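My Morning as a Robot's Right Hand

I spent a morning teaching a robot to put things away, and I still catch myself moving my arms slowly.

Clatach is a small outfit in Skestley, up a flight of stairs over a tile shop (you can smell the grout!), and what they do up there is show robots how to handle the stuff in your living room. Shelves, remotes, all the things you pick up forty times a day without thinking. They let me have a go, which was either generous or reckless.

I had pictured a lot of typing. What they do is put you in a chair with a pair of hand controls, and whatever your hands do, the robot's do too. Every try gets recorded, the good ones get kept, and later a computer chews through the pile and works out how to do the job by itself. They call each try a demo. When I came in, the board by the door said 1567, and they were hoping for 20 more before lunch. I was going to help with that. Ha!

You work mostly off a little screen that shows what the camera down at the gripper sees, so everything looks enormous and you lose track of which way is up. My first thought was that it was like doing the dishes through a mail slot. My trainer, a very patient woman who had clearly watched plenty of beginners, told me to stop steering with my shoulders. I didn't know I had been steering with my shoulders. I was also told to breathe.

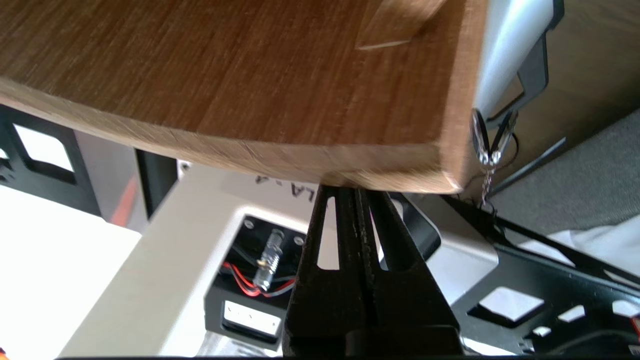
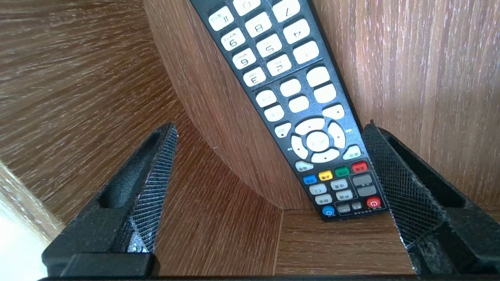
From the gripper's point of view: a wooden board at the fingertips, top, and a TV remote with a finger on either side.

The remote was the one that got me. You think of a remote as a simple thing, a stick with buttons, but it's slick and long and heavier at one end, and if you grab it too far down it swings on you. I dropped it four times in a row. On the fifth I held on, got cocky, and knocked it against the wood on the way back. The whole room groaned, and I loved them for it.

What surprised me most is that they don't want you to be perfect. If you come in a bit crooked and fix it, great, keep going – the robot needs to see how a person gets out of trouble. What they can't use is dithering. I am a ditherer. I would get right up to the thing, stop, think, back off, think some more, and the trainer would gently reach over and throw the whole try away. A clean one should take less than 60 seconds, and I had one that ran to 325. She let me finish, bless her.

The controls are made by a company called Tiltex, and they're lighter than I expected, with a squeeze grip for the fingers. You don't feel much back through them, so you learn to watch instead. Is the thing tipping? Is the finger flat against it? After an hour I was squinting at edges and corners like a jeweler. The folks who do this every day take a break each half hour, and by the second one I understood why. My forearms were fine. My brain was soup.

In October they move on to a project called Nkuna, which is all kitchen drawers, and they've said I can come back. I've been practicing on my own junk drawer with a pair of salad tongs – so far I can get the batteries out, but not the scissors.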